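Bench Notes: Surface finish and glue bonds

Several members wrote in after the March issue asking why two boards from the same stack can give such different results at the glue line. Naveed Soomro ran a small series of joints at the Ukstead shop to look at one part of the question, the condition of the surface at the time of gluing.

All samples were hard maple, edge joined, with yellow wood glue from one bottle. Clamping pressure and open time were held as constant as hand clamps allow. The variables were the final surface treatment and the delay between machining and glue-up.

Joints made within an hour of jointing failed almost entirely in the wood. Joints made from boards left on the rack for two weeks failed partly along the glue line, with smooth, shiny patches where the adhesive had not wetted the surface. A light hand plane pass on the aged boards brought the results back to those of the fresh ones. Wiping with solvent helped less than expected.

Dull jointer knives were the bigger problem. Under magnification the surface had a burnished look, with crushed cells closing off the pores. A drop of water placed on it stayed in a bead for most of a minute. On a freshly planed surface the drop spread and soaked in within a few seconds. This is an easy check to make in any shop and needs no equipment beyond an eyedropper.

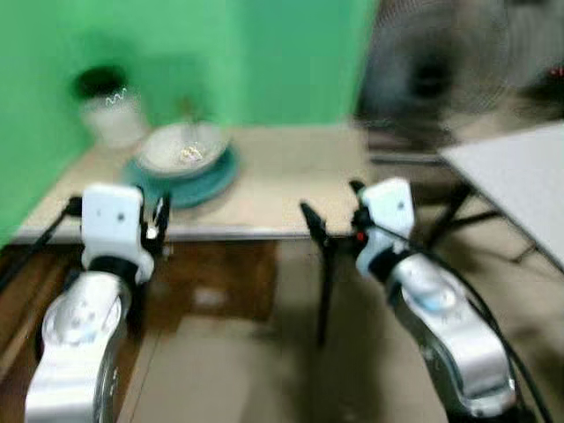
Sanding gave mixed results. A pass with 50 grit left deep scratches and a visible glue line, and the joint did not close fully under moderate pressure. At the other end, 600 grit packed fine dust into the pores and the water drop test was poor until the surface was vacuumed and wiped. Parveen Ranasinghe points out that hand sanding an edge also rounds it slightly, and that the resulting gap at the faces may matter more than the scratch pattern does. The series was not set up to separate the two.

Moisture content was checked with a pin meter before each glue-up and stayed within one percentage point across the set. Members working in unheated shops should expect more spread than this, and should keep the glue itself above the minimum temperature printed on the bottle.

Severyn Demchenko has asked whether the same pattern holds for oily species. Soomro has enough teak offcuts for 10 joints and will repeat the fresh and aged tests on those next. Anyone with rosewood or cocobolo scraps at least six inches long can leave them in the bin by the office door, marked with the species and the date they were last machined.

Correction to the last issue: the clamp spacing table had its column headings reversed. The figures for narrow stock belong in the left column.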